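Chapter 4
Demonstrations Without a Robot

What you should get out of this chapter

By the end you should be able to say what a hand-held gripper records and what it leaves out, plan a small collection of demonstrations, decide which of them to throw away, and report a success rate without embarrassing yourself. You will need the coordinate transforms from Chapter 2. You will not need the control theory from Chapter 3, which is a shame after all that effort, but it comes back in Chapter 6.

4.1 The trouble with asking the robot to do it

Chapter 3 ended with a teleoperated arm putting a peg in a hole. If you did the lab, you will remember how long that took. A person who can peg a tent in the rain was reduced, by a joystick and a short delay, to the skill level of a sleepy toddler. The demonstrations that came out of it were slow, jerky and full of pauses in which the operator was thinking, or possibly praying. A policy trained on them learned all of this faithfully, pauses included.

The arm is also expensive, heavy, and in one place. If you want demonstrations from forty kitchens, you can move the arm to forty kitchens, or you can ask yourself which part of the arm you really need. For a large class of tasks the answer is the last eight inches: the fingers, and a camera that sees what the fingers see. Everything behind that is a costly way of holding them up. A person's arm will do the same job and can be persuaded to work for lunch.

This is the idea behind the hand-held gripper. You squeeze, the fingers close, and the camera mounted behind them records. Later, software recovers the path of the camera through space and the width of the gripper opening at each moment. Those two signals, together with the video, are the demonstration. No robot has been near it.

The price is that the robot which eventually runs the policy must have the same fingers and the same camera in the same relation to each other. We will see in Section 4.4 how much "the same" has to mean. It means more than students usually hope.

4.2 The Sultora bench

The running example for this chapter is a small study done on a tabletop at the Sultora workshop, using the gripper design we call Bidamitz. The gripper has two fingers with padded inner faces, moved by a linkage, and it was chosen for the book because every part of it can be made and repaired by people who have other things to do. The software that turns its recordings into trajectories is called Dotden, and you will install it in Lab 4. Set aside an afternoon. Set aside another one for the drivers.

The bench work deals in small objects and modest ambitions. Small objects are a good test because they punish error. A gripper that arrives half an inch to the left of a sofa cushion has still picked up the cushion. A gripper that arrives half an inch to the left of a thin wire has picked up some air, with great confidence. 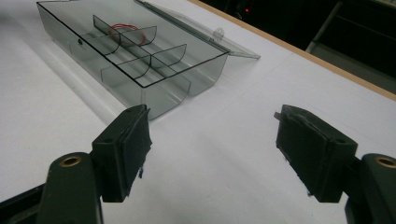
Figure 4.1. The view between the open fingers, with a lidded compartment box on the bench.

Notice how much of the view in Figure 4.1 belongs to the gripper itself. Beginners want to crop the fingers out, on the grounds that they are always there and therefore carry no information. Leave them in. The fingers are how the policy knows where it is. The distance between a fingertip and an object, as it appears in the picture, is the quantity the policy has to drive toward zero, and it is available at every instant without anyone measuring anything. A policy that can see its own fingers can correct itself. A policy that can't has to take your calibration on trust, and you have met your calibration.

The compartment box is an unkind thing to put in front of a camera. Tinted clear plastic shows you its near wall, its dividers, and whatever is behind them, all at once and in similar shades of gray. Depth sensors tend to give up on such material. A single color camera does not give up, having never claimed to know the depth in the first place, and the motion of the hand supplies a good part of what is missing. As the viewpoint shifts, the near wall slides across the far one. People use this cue constantly and never mention it in their lab notes.

4.3 What is in a demonstration

A demonstration, for our purposes, has three parts.

The images. Dotden keeps these at a fixed rate and stamps each with a time.

The pose of the gripper. It is recovered from the images and from an inertial sensor, and expressed relative to wherever the gripper was when recording began. There is no table frame and no room frame. If you want one, you must add a marker, and then you must not bump the marker.

The opening width. Either an encoder on the linkage reports it, or it is read off the images by tracking the fingers. The second method is cheaper and fails in bad light.

Missing from this list is force, and it is missed. The person holding the gripper feels when the pads have met something. The recording contains only the consequence, that the fingers stopped getting closer together. For sponges and toy blocks this is enough. For a thin rod it is nearly useless, as the width with the rod between the pads and the width with nothing between them differ by less than the play in the joints.

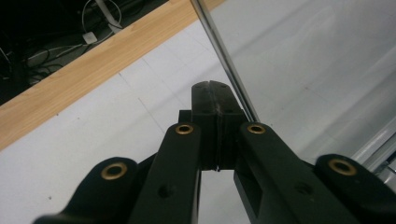
The width signal should therefore be read with suspicion near zero. In the Sultora study the labels for "closed on object" and "closed on nothing" were first assigned by a width threshold, and the threshold was tuned, and then it was tuned again. After the third round the labels were assigned by a person watching the video. We recommend starting with the person. The automatic method may be added later, once you have something to compare it with, and Exercise 4.7 asks you to do exactly that.

Two other features of the recordings deserve a warning.

The first is speed. A practiced hand moves quickly between objects and slows down near them, which is sensible, and which the robot may be unable to follow. Before training, check every trajectory against the joint speed limits of the arm you plan to use. Discard what it can't do, or slow it down and accept that the dynamics are no longer honest.

The second is starting position. People begin each demonstration from wherever they are comfortable, and they are comfortable in the same place every time. The result is a policy that is excellent from that place. Make the demonstrator take a step to one side now and then. They will resent it, and the policy will be better.

4.4 A first result, and how not to read it

The study recorded 2,206 demonstrations over the month of August. A policy was trained on the ones that survived the checks described above and then run on an arm fitted with matching fingers. Of 19 trials, 17 succeeded.

It is tempting to divide these numbers and print the answer to one decimal place. Please resist. Nineteen trials can tell a working policy from a broken one. They can't tell a good policy from a slightly better one, and if you ran a rival method and got 16, you would have learned next to nothing about which to prefer. Section 4.6 works through the interval and shows how wide it is. Students who have seen the width tend to become quieter in seminars for a week or so.

The two failures are of more use than the successes. In both, the arm approached correctly, closed a little early, and then carried on with the rest of the task as if it were holding something. Nothing in the policy's inputs told it otherwise in a form it had learned to notice. A second camera angle might have helped. So might demonstrations in which the person misses, sees the miss, and tries again. There were very few of these in the data, for the simple reason that demonstrators are proud and had been deleting them.

This last point became the Magaña rule, after the building where it was first written on a whiteboard: a recovered mistake is a demonstration, an abandoned one is not. Under the rule, you keep any recording in which the task gets finished, however ugly the middle. Once it was adopted the demonstrators had to be told several times that ugliness was wanted. We return to the effect of the rule in Section 4.5, where the same task is repeated with recoveries included and the trial count is raised to something a statistician could look at without sighing.

Before you read on

Pick up a pair of kitchen tongs and move three small things from one bowl to another, with one eye closed. Do it seven times. Write down, for each transfer, the moment you knew you had hold of the object and what told you. If your answer is "I could feel it," mark the line with a star. The stars are the part of the problem that the rest of this chapter has to solve by other means.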